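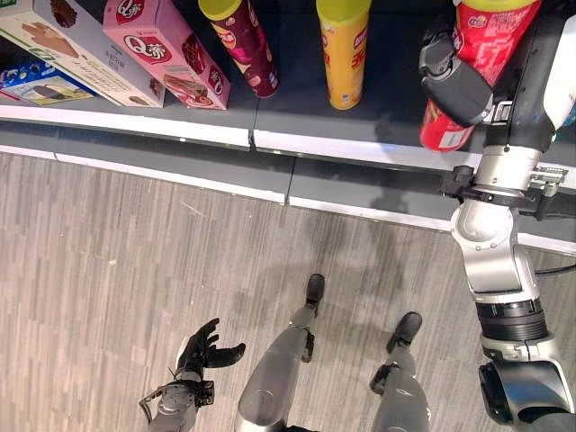 Castholm Snack Swap: Your Questions

What is the swap, exactly?
You sign up, we pair you with someone in another country, and the two of you mail each other a box of snacks from your local stores. It began with Rasa Lapiņa and Volker Reuter trading cookies back and forth for a whole winter, and then their friends wanted in (and then their friends' friends!), and now there are 200 of us.

How much should I spend?
Whatever feels comfortable, though most people land on 5 to 8 items. Postage usually costs more than the snacks do, I'm sorry to say, so weigh your box before you get carried away at the checkout.

Can I send chocolate?
Yes, please do, but think about the weather at both ends. Between May and October we ask you to stick with wafers, crackers, chips and hard candy if your partner lives somewhere warm.

I can't read the ingredients on what I got. What now?
Ask your partner before you open anything, especially if you have an allergy. Everyone fills in a short allergy form when they join, and it's fine to write back and say "sorry, which one has the peanuts?" We've all done it.

My box hasn't come. Should I worry?
Give it 17 days past the date it was mailed, then write to us with the tracking number. Customs forms that just say "food" tend to sit, so list each item by name.

Can I ask for a new partner?
Of course. New pairs go out every Friday, and you can trade with up to 3 people at once.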